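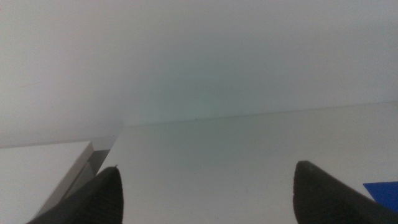 White tabletop against an off-white wall.

Dostance paint reflectance set, README

Readings of white and off-white interior paints, taken from brushed test cards. Version 3, 2018-01-16.

Contents
readings.csv: 943 rows, one per reading
paints.csv: 202 paints, with maker's code and sheen
units.txt: column names and units

Reflectance is given as a percentage. Blank cells mean no reading was kept. Cards from the Åberg batch were given a single coat and should not be averaged with the rest.
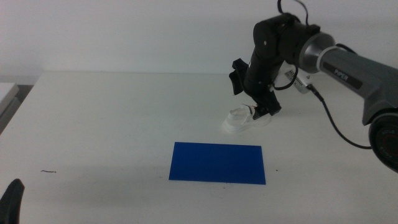 Known faults
About 40 rows have no sheen value. Stellum codes changed in December; both old and new are listed.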